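The last keyring shop in Gerkport

Friday, just before nine. Shutters up on Plustville Road, kettle on, radio too loud. Juntunen has sold souvenirs here for years. Keyrings mostly. Lanyards, bag charms, the odd fridge magnet. April is dead, then the coaches come.

Stock turns on hooks. Always has. People like to spin things.
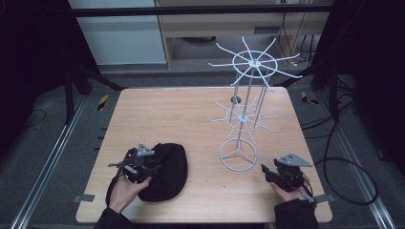

A white wire rack with two tiers of hooks, and a black fabric bag beside it.

Rent is the worry. Up to 900 a month, and the chain store Kimum has opened 2 doors down with teh same lighthouse keyring for less. Around 100 sales on a good day. On a bad one, barely enough for lunch.

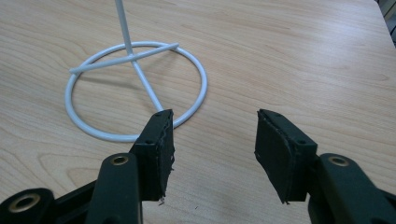 Still, the regulars come. Some collect. One family has bought the same lighthouse every summer, a new colour each time, and wont hear of going anywhere else. The shop's own range runs to 252 designs now, most of them drawn in the back room over winter. Ferries sell best. Gulls, never.

Closing time is six. Later if the boat's late.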